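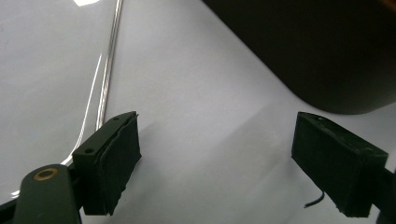
Starkow Hand-Held Gripper: Pads, Fingers and Good Practice

Product code 295. Supplied by Vutex. Spare parts held in stock.

The Starkow is a two-finger gripper tool carried and closed by hand. It is used to record handling tasks in kitchens, wash areas and workshops, so that a robot arm fitted with the same fingers can later be taught the same work. The fingers are the same on both versions. A worn pad or a loose screw on the hand-held tool will therefore show up in the recordings, and the rules on this page apply to both.

What is supplied

One gripper with fingers fitted
One pair of spare finger pads
Driver for the finger screws
Printed check card

Spare pads are order code 223. The full service kit, with pads, screws and bushings, is order code 326. Pads are sold in pairs only and should be changed in pairs, even when one side looks better than the other.

Before each session

Open and close the fingers fully, with nothing between them. They should meet evenly and move without sticking. Check the finger screws by hand and tighten any that turn. Look at the inner face of each pad. Slight raggedness at the edges is normal wear and does not affect grip. Change the pads if a layer has lifted from the gripping face, if the backing shows through, or if a loose piece could be left behind on the item.

Wires should be clipped back along the arm. A wire that hangs below a finger can catch on a rim, a tap or a handle, and must be secured before the tool is used on a task that goes on file.

Working in basins and sinks

Smooth white basins are a common place for this tool and need some extra care. Glossy surfaces throw bright reflections, so turn off any spotlight directly overhead if the room is light enough without it. Approach with the fingers open and keep the item in view between or just beyond them. Do not rest the finger tips on the basin to steady your hand. The robot version will copy that contact, and with more force.

The Starkow is not sealed. Do not run water while the tool is in the basin, and drain any standing water first. If the pads get wet, take them off and let them dry flat.

Loads and limits

The tool is for light household and bench items. Do not use it on blades, broken glass, hot pans or anything under tension. Do not use the fingers to lever or scrape. Keep your other hand out of the space between the fingers, including when you are only checking the pads.

Keeping records

We recommend one log per tool, kept with the tool. Write down each pad change, each screw replaced and the initials of the person who did it. If pads are changed partway through a set of recordings, start a new set – mixing the two makes faults hard to trace later. Our log sheet has space for 8 entries a page and can be copied freely.

The check card was written by Marina Zacharopoulos and Evdokia Tzanetos and was last revised in December. Earlier cards left out the wire check and should be thrown away.

Orders and returns

Trade orders go through Melina Galanis at Vutex. Used pads can't be returned.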